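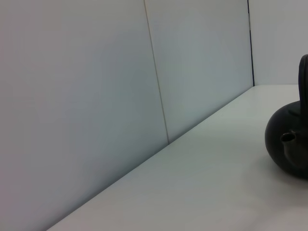

Bradley Rowbotham wrote:
black is a pain on a white table, every tea drip shows up on the table and every bit of limescale shows up on the pot. Had one for years. Is yours cast iron or ceramic? Makes a big difference to what you can do with it

dgoodall wrote:
Don't know, that's half of what I'm asking. It came in a box from my aunt's place, no paperwork. Matte black, round, short spout, tall handle over the top. Want to use it every day but don't want to wreck the finish. Can it go in the dishwasher? Can it go on a burner?

shosh_sorensen wrote:
No and no. Not till you know what it is. Try a magnet on the bottom. Sticks hard – iron or steel. Doesn't stick – probably ceramic, could still be aluminum I guess. Then look inside. A lot of the iron ones have enamel inside and those are for brewing only, direct heat cracks the enamel and then you get rust in your tea

Darius Lūse wrote:
Disagree on the burner thing a little. My grandmother's iron one went on the stove every morning, bare metal inside, never had a problem. But that's a kettle and it was sold as a kettle. If it has a strainer basket treat it as a teapot.

shosh_sorensen wrote:
That's what I said?? You're agreeing with me

Darius Lūse wrote:
You said no. I said depends.

mbramwell wrote:
Dishwasher kills matte black, doesn't matter what's under it. Mine went in maybe 7 times and came out with a chalky grey bloom that won't rub off. Andden brand, paid 40 bucks for it. Wrote to them and they said hand wash only, it was on a sticker I threw out. Warm water, soft cloth, no soap inside

Bradley Rowbotham wrote:
no soap is a myth. Little drop of dish soap, rinse it good. People leave tannin an eighth of an inch thick in there and call it seasoning. It's dirt

mbramwell wrote:
Not on bare iron it isn't a myth

dgoodall wrote:
OK did the magnet. Doesn't stick. Inside is shiny and kind of off white with a brown ring at the water line. So ceramic?

shosh_sorensen wrote:
Sounds like it. Baking soda and hot water for the ring, leave it overnight. Don't scrub with the green side of the sponge. And warm it up before you pour boiling water in, a cold pot in a cold kitchen can craze the glaze. I lost one in November exactly that way, hairline all down one side

Bradley Rowbotham wrote:
denture tablet works faster. One tablet, 200 degree water, twenty minutes, done. Rinse twice

Darius Lūse wrote:
Rinse more than twice. Ask me how I know. Mint oolong

dgoodall wrote:
lol. What about the handle, does anybody pick it up full by one of those? Feels like a lot of weight swinging when I pour

mbramwell wrote:
Fill it two thirds, other hand on the lid with a towel. Tall handle is nice because your knuckles are nowhere near the pot. But check where it joins the body, wiggle it empty. If theres any play in it, don't use it with hot water, period

shosh_sorensen wrote:
Also put a trivet or a folded dish towel under it. White tabletops stain and some of them scorch. Fergate makes a cork one that's fine, or just cut up an old place mat

dgoodall wrote:
Did the baking soda. Ring is mostly gone, bit left down by the spout where I cant get a brush in. Handle is solid. Going to get a trivet

Bradley Rowbotham wrote:
pipe cleaner for the spout

Thread viewed 493 times – 12 shares

Comments (3)

teaandtoast: Pipe cleaner tip is great, the bendy kind from the craft aisle is fine

Latonau_fan: still say denture tablets leave a taste

kjr: does baking soda hurt the matte outside? Got some on mine and it dried white

Contact | Rules | Back to top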